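Running total that starts again for each job number, in date order

Emília Šimko
Posted in Spreadsheets and Formulas

Hello all, and thank you in advance to anyone with the patience to read this through. I look after the job book for a small repair and supplies business called Vrabec, and I've inherited a workbook that was put together long before I arrived. It's mostly very sensible, but there is one thing I've been trying to do since July and I keep going round in circles.

The sheet is called Costs. Column A is the job number, column B is the date, column C is the supplier (Arnodton and Pirum turn up most often, if that matters, which I don't suppose it does) and column D is the amount. There are 436 rows at the moment and it grows a little every day. Row 1 is the headings.

What I'd like in column E is a running total of the amounts for each job, so that it adds up as the job goes along and starts again when a different job comes in. My trouble is that the rows aren't grouped by job. They're simply in the order the invoices arrived, so job 10 might have a line near the top and then nothing more until halfway down the sheet.

I did try =E2+D3 copied down, but of course that just adds everything together regardless of job. I then tried a pivot table, and it was lovely for the final figures, but I do need to see the total on each line next to the invoice it belongs to.
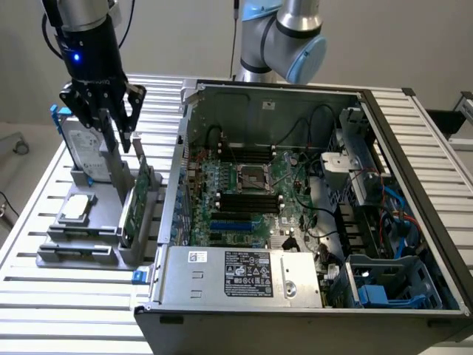 Can I get a running total for each job without sorting the sheet first?

You can use SUMIF with a range that grows as it goes down. Put =SUMIF(A$2:A2,A2,D$2:D2) in E2 and copy it to the bottom. The dollar sign holds the top of each range at row 2 while the other end moves down, so every line adds up only the amounts for its own job from the top of the sheet as far as that line.

Perkbridge
Yes, what's written there is how I'd do it too, and I've used the same thing for my allotment society's accounts for years, so you're in good company! I'd add a couple of things that caught me out when I first started.

The first is that the formula goes by the order of the rows and takes no notice of the dates at all. If somebody types in a late invoice at the bottom with an earlier date, it will be added on at the bottom. If you'd like it to go strictly by date wherever the row happens to be, try this in E2 instead:

=SUMIFS(D$2:D$1000,A$2:A$1000,A2,B$2:B$1000,"<="&B2)

You'll find that two invoices for the same job on the same date both show the same total, with both amounts included. I don't mind that myself, but some people do. Change the 1000 to something bigger when you start getting near it.

The other thing is to check that your dates are real dates. Ours had been typed in by several different people over the years and a good few of them were just text, and the totals came out far too low until I'd put them right. If you widen the column and take off any alignment, real dates go over to the right and text ones stay on the left. It took me a whole evening and a pot of tea to sort ours out, but it has behaved itself ever since.

gable_end
just sort it by job then date and use =IF(A2=A1,E1+D2,D2). much quicker on a big sheet

Emília Šimko
Thank you both so much. I've put the SUMIFS one in and it matches the pivot table for every job except 2, and both of those have text dates in them, exactly as Perkbridge said. I'll go through those after lunch. gable_end, I may well come back to yours if the sheet gets slow, but I'm a bit nervous of sorting it while other people have it open.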